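Apuntes rápidos sobre publicidad exterior, que llevo semanas sin escribir

Escribo esto entre dos reuniones, así que perdonad el desorden. Iba a ser un hilo pero se me alargó.

El tema: marquesinas. Las de autobús, las de toda la vida, con el cartel de papel detrás del cristal. Llevo desde septiembre con una campaña para Gruline (hacen cereales y unas galletas de avena bastante buenas, me mandaron una caja a casa y ya no queda) y el cliente quería "algo digital". Todos quieren algo digital. Le pregunté qué entendía por digital y me dijo que una pantalla. Vale. ¿Y en la pantalla? Pues el cartel.

O sea, el mismo cartel, con luz.

Al final le convencí de hacer papel. 35 marquesinas, dos semanas, una sola ciudad, todas en líneas que pasan por delante de algún supermercado donde se venden las galletas. El plan de medios cabía en una hoja. La agencia de compra, Banby, nos propuso al principio un circuito enorme con estaciones, centros comerciales y un par de gasolineras en la circunvalación que no sé qué pintaban ahí. Muy bonito el powerpoint. Les pedimos solo lo de las líneas y tardaron en contestar, supongo que porque la comisión se quedaba en nada.

Lo de la creatividad fue otro cantar. Primera versión: logo gigante, foto de la galleta, web, código QR, sello de la avena, y una frase de once palabras. Once. En una marquesina que la gente ve desde un autobús en marcha. Tachamos hasta dejar cuatro palabras y la galleta. El QR se cayó el último, hubo llamada de cuarenta minutos por el QR. Me reafirmo: quien espera el bus ya tiene el móvil en la mano y no lo va a levantar para escanear un cereal.

Ah, y el amarillo. El amarillo en pantalla era precioso y en la prueba impresa salió mostaza. Pedid SIEMPRE prueba impresa y miradla de noche, con la luz de detras encendida. Nosotros fuimos a las once de la noche a una parada a ver cómo quedaba y ahí sí, amarillo.
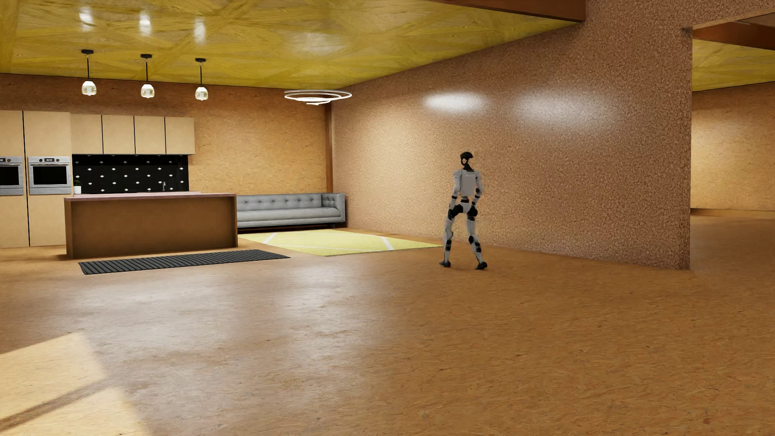
Ewan Gilchrist: Perdona pero no lo veo. Con papel no puedes cambiar nada una vez colgado, y si el cliente se equivoca en un precio te comes las dos semanas enteras. A mí me pasó con una promo de verano. En digital lo corriges antes de comer. Y lo de que todos ponen "el mismo cartel con luz" es culpa de quien hace la pieza, la pantalla no obliga a nadie a ser vago.

Lo copio aquí arriba, dentro del post, porque me llegó al borrador que pasé a unos cuantos y tiene parte de razón. La del precio, sobre todo. Nosotros no llevábamos precio, así que el riesgo era pequeño, pero con una promo que cambia cada pocos días yo también iría a pantalla sin pensarlo.

Donde no me convence es en lo otro. Sí, la pantalla permite hacer cosas: cambiar el mensaje por la mañana y por la tarde, sacar sopa cuando llueve, todo eso. Pero alguien tiene que pensarlas, producirlas y aprobarlas. Y en un cliente mediano, con una persona de marketing que además lleva ferias y el packaging, eso no sucede. Se aprueba una pieza, se sube y a correr.

Además compartes. En el soporte que nos ofrecían la pantalla rotaba entre varios anunciantes y nos tocaba un trocito de cada vuelta. El papel está ahí todo el rato, aunque sea de madrugada y solo lo vea el del camión de la basura.

Sobre dinero, que siempre preguntáis. No puedo dar la cifra total. Sí puedo decir que imprimir y colgar nos salió por 3000 euros, más el alquiler de los soportes, que va aparte y es donde está el grueso. La producción del vídeo para las pantallas nos la habían presupuestado bastante por encima y eso que eran diez segundos de galleta girando.

Medir. Uf. Aquí es donde me pongo pesado. Banby nos pasó un informe con impactos estimados y frecuencia media y un mapa de calor muy naranja. No digo que esté mal, digo que no le sirve de nada a alguien que vende galletas. Lo que hicimos fue pedir a Dhillon, que es el distribuidor, las ventas por tienda. Elegimos 18 tiendas cerca de las paradas y las comparamos con otras parecidas de barrios sin campaña. Nada científico, una hoja de cálculo y paciencia. Un par de tiendas las tuvimos que quitar porque hubo rotura de stock y otra estuvo en obras media campaña.

Todavia no tengo los datos cerrados, cuando los tenga haré otro post. De momento el cliente está contento, pero el cliente también estaba contento con la frase de once palabras. 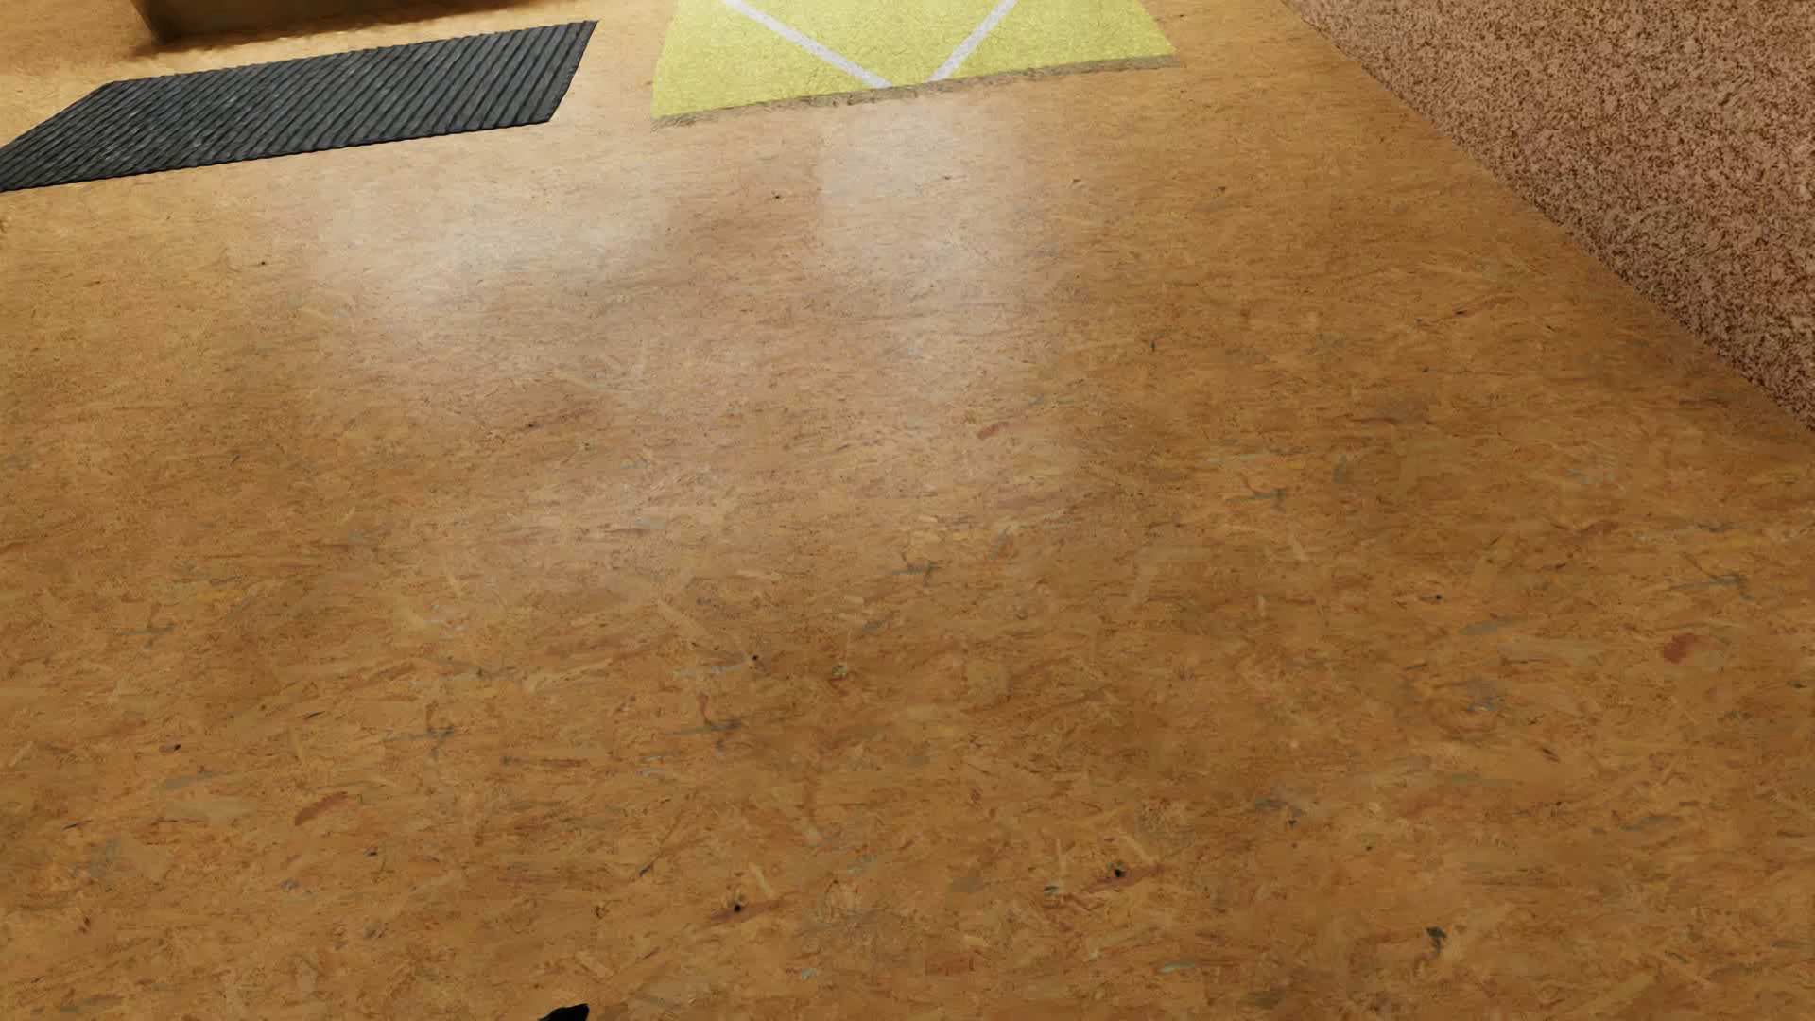

¿Merece la pena contratar exterior si solo vendes en una ciudad?
Depende de dónde vendas dentro de ella: si puedes elegir soportes uno a uno cerca de tus puntos de venta, sale a cuenta; si te obligan a coger el circuito completo, mejor radio local o buzoneo.

Eso último va para los que me escribís con negocios pequeños. Preguntad si venden soportes sueltos. A veces dicen que no y luego, a final de mes, resulta que sí.

Otra cosa que se me olvidaba. Flerkar, los del montaje, mandan foto de cada marquesina colgada. Pedidla en el contrato. En una nos habían puesto el cartel en la cara que mira a la pared de un garaje. Lo cambiaron al día siguiente sin rechistar, pero si no llega a ser por la foto ni nos enteramos. Y guardad dos o tres copias de más del cartel, que siempre hay algún cristal roto.

Me llaman a la reunión. Lo de los mupis del metro lo dejo para otro día, que tiene tela. Si alguien ha trabajado con traseras de autobús que me escriba, me han pedido presupuesto y no tengo ni idea de por dónde empezar.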